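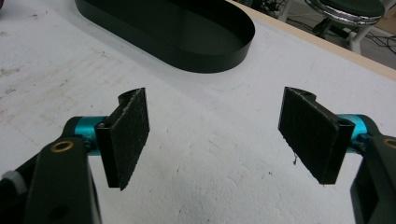

Erasto Kimaro wrote to ask why the pads are on the budget as a yearly cost, when the grippers themselves are paid one time only. He would put everything in one purchase in April and be finished with it. His question came after the last newsletter, and two other readers had nearly the same one, so I will answer it properly.

A hand-held gripper has parts that stay and parts that wear. The arm links, the bushings and the teal joints belong to the first group, and in our plan we expect them to last as long as the project. The foam on the fingers is in the second group. It is soft because it must hold things without marking them, and soft material gets tired. The edges fray first, a fiber comes out, and later the surface becomes uneven. A small fray does not stop the work. But we want the new pad to be already in the drawer on the day when the old one must go, and a drawer must also be paid from something.

Last year we did not plan for this. We bought the grippers, we were happy with the price, and in the autumn we had no line in the budget for pads. The order had to wait for a signature, and then it waited again because the supplier at Lutton has a minimum order. We lost nearly three weeks at the Clotville site. The people there did other tasks in this time, mostly cleaning of old recordings, but it was not what the partners had paid for.

So the plan for the coming year has three lines in place of one.

The first line is the grippers. We have two offers for complete pairs, one from Van der Linden and one from Bidik. Van der Linden asks 1,258 dollars for a pair, with the joints mounted and adjusted. Bidik asks 577 dollars for a kit that we must put together ourselves. The difference looks large on paper. When we add the hours of the person who builds the kit, and the hours for building it a second time when the fingers do not meet straight, it becomes smaller. My proposal is to take one ready pair for Clotville, where no one has time for assembly, and two kits for the main room, where we have tools and also some patience.

The second line is the wearing parts, and we ask for 276 dollars a year. It pays for foam, glue, and a few spare brackets. Erasto asked if we could cut the foam ourselves from a sheet. We tried it with a knife and a steel ruler. The pads were usable, but not equal in thickness, and then the two fingers close a little differently each time. If somebody has access to a proper cutting die, please tell me, I will gladly make this line smaller.

The third line is for the place of work, and it is the one that people forget. It includes trays in a few shapes, matte covering for the tables, and channels for the cables on the floor. We ask for 198 dollars, one time. The tables get scuffs and stains from daily use and I don't propose to replace them, only to cover the worst ones. For the trays we will look first in the kitchen shops, the prices there are much better than in the laboratory catalogs.

Two things are still open. We do not know if the Van der Linden offer includes shipping – I have written to them and I wait for the answer. And we have not decided who keeps the list of spare parts. Until now it was on a paper taped inside the cabinet door, and the last entry on it is in my own handwriting from before the summer.

Comments on the plan are welcome until the end of the month. If you want a different split between ready pairs and kits, please write also how many hours you can give for assembly, so that I can put it in the table together with the prices.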